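Residence Diary - Skerkano House

7 July 2018

12 shares | 3 comments

The residence received its first guests of the summer term this morning. Kulap Ratanaporn met the party at the gate and issued keys for the upper floor. Two rooms facing the orchard remain closed until the window repairs are complete, and the director has asked that they not be offered before August.

Linen was the main business of the day. The supplier, Nirnus, delivered 38 sets against an order of 40, and the shortage was noted on the receipt. Pichit Chaiyaporn signed for the delivery and has written to request the balance. 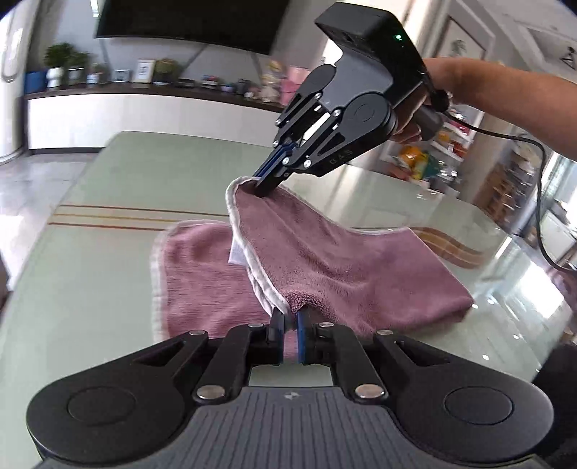 The water supply was interrupted for a short time after lunch. Crisanto Mercado traced the fault to the valve behind the kitchen and restored service before the evening meal. A replacement part has been ordered - the present one is worn and should not be relied upon through the season.

Dinner was served at the usual hour. Mr. Alipour gave a short talk on the history of the orchard, which was well received. I regret that the library lamp is still out.

Recent entries
Notes on the Garden Wall
Visit from the Ruangrit Office
Kitchen Accounts for the Spring Term

Contact the residence office | © Skerkano House | Back to top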